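Pinza manual Endelska (mantenimiento y puesta a punto)

La pinza manual Endelska es una herramienta de mano con dos dedos articulados y cámara fija, usada para registrar demostraciones de agarre que luego se pasan a brazos robóticos. Se maneja en pareja, una por mano, aunque hay puestos que trabajan con una sola. Este artículo trata de la puesta a punto, el cuidado y las reparaciones corrientes. Para el formato de los datos véase Borkov (registro).

Origen y versiones

Diseñada en el taller de Gachanja a partir de un prototipo de Hạnh Kim. Primera serie: 194 unidades, con dedos rígidos de una pieza. La segunda pasó al varillaje articulado, que mantiene las yemas paralelas durante casi todo el recorrido. Las dos series no comparten pasadores ni almohadillas. La carcasa sí es la misma, de ahí la confusión en los almacenes – conviene mirar el varillaje y no la etiqueta.

Descripción

Cada dedo cuelga de barras unidas por tornillos de pivote. El gatillo tira de un carro interior y el carro mueve las dos barras motrices a la vez. Muelle de retorno, único, detrás del carro. La apertura se lee con un codificador montado sobre el eje del carro, no sobre los dedos, así que cualquier holgura en los pivotes queda fuera de la medida: el registro dice cerrado y las yemas todavía bailan. Es el fallo mas frecuente y el que más tarda en verse.

Las almohadillas son de elastómero, pegadas. La cámara va en un soporte con dos tornillos de apriete, con lente de gran angular. Cable de datos por el lateral del cuerpo.

Montaje de un puesto

Orden habitual en los talleres que siguen la guía de Khôi Đoàn:

Limpiar la lente con paño seco. Nada de alcohol, levanta el tratamiento.
Conectar el cable con la pinza abierta y el gatillo suelto. Si se conecta con el gatillo apretado el cero queda mal y hay que reiniciar.
Cerrar del todo, esperar el pitido, abrir del todo, segundo pitido. Con eso quedan fijados los dos topes.
Comprobar en pantalla que se ven las dos yemas, y simétricas. Si una asoma más que la otra, el soporte está girado.
Fijar el cable al antebrazo dejando una curva floja a la salida del cuerpo. Tirante no.
Grabar una toma corta de prueba y revisarla antes de seguir.

En puestos dobles se calibra primero la derecha, luego la izquierda, nunca las dos a la vez. El programa Draro asigna los canales por orden de conexión y si se enchufan juntas puede cruzarlos. Una sesión con los canales cruzados se puede salvar a mano, pero lleva más tiempo que repetirla.

Ajuste de los pivotes

Los tornillos de pivote se aflojan con el uso. Revisión cada 400 ciclos de cierre, o antes si se oye un chasquido al abrir. Procedimiento: se sujeta el dedo por la base, se mueve la punta de lado, y se aprieta el pivote que ceda hasta que desaparezca el juego. Luego un cuarto de vuelta atrás si la barra no cae por su propio peso. Demasiado apretado es peor que flojo, el muelle no llega a abrir y el operador acaba empujando los dedos con la otra mano.

Fijador de rosca de fuerza baja, una gota. Con el de fuerza media se han roto cabezas al desmontar. En la primera serie no se usa fijador, lleva arandela elástica.

Después de tocar cualquier pivote hay que repetir los topes. Se olvida mucho.

Almohadillas

Se cambian cuando pierden el agarre en la punta o cuando se despega una esquina. Se retira la vieja con una espátula de plástico, se limpia el resto de adhesivo, se deja secar y se pega la nueva presionando desde el centro hacia fuera. Siempre las dos del mismo par, aunque la otra parezca buena. Con grosores distintos el cierre se descentra y en la toma el objeto se desplaza al cogerlo.

El polvo y la pelusa de tela son el enemigo principal en trabajo doméstico. Cinta adhesiva al final de cada sesión, un par de pasadas por yema. Los talcos y cremas dejan película: agua jabonosa, trapo, secar.

Prueba con objetos blandos

Tras una reparación no basta con cerrar en vacío. La guía pide una prueba sobre superficie blanda con objetos corrientes de formas variadas: un tubo, un paquete de pañuelos, alguna prenda pequeña, una caja abierta como destino. La tela estampada a cuadros viene bien, los pliegues se siguen con facilidad en la grabación y se nota enseguida si la lente está desenfocada por un lado.
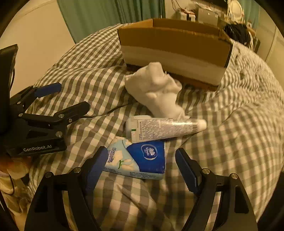

El paquete blando da más información que el tubo. Si los pivotes tienen juego, el plástico se arruga hacia un lado en cuanto las yemas aprietan; con el dedo bien ajustado se comprime parejo. El tubo sirve para otra cosa, para ver si resbala en la punta, y ahí se juzga la almohadilla. La prenda se coge por un pliegue y se suelta dentro de la caja sin sacudir. Si se queda enganchada suele haber una esquina de almohadilla levantada, o rebaba en la punta.

Cada objeto se coge tres veces de frente y otras tres en diagonal. Se anota el resultado en la ficha de la pinza, no en la de la sesión (error corriente, luego no hay quien encuentre el histórico).

Averías frecuentes

No abre del todo. Pivote apretado de más, muelle fatigado, o pelusa dentro del carro. Empezar por la pelusa.
Lectura a saltos. Conector del cable casi siempre. El codificador rara vez.
Imagen girada de golpe a mitad de sesión. Soporte flojo; apretar los dos tornillos por igual y desechar la toma.
Corte de señal al estirar el brazo. Cable sin curva de holgura, o pellizcado a la salida del cuerpo. Un cable pellizcado se cambia, no se encinta.
Chasquido al cerrar. Pasador gastado. En la segunda serie se vende el juego completo, suelto no.

Almacenamiento

Abierta, sin carga en el muelle, con el cable enrollado aparte y nunca alrededor del cuerpo. Tapa en la lente. En verano las almohadillas se ablandan si la maleta queda al sol – en julio se perdieron así dos pares en Gachanja, pegados entre sí por haber guardado las pinzas cerradas.

Véase tambien

Borkov (registro)
Draro (asignación de canales)
Varillaje de cuatro barras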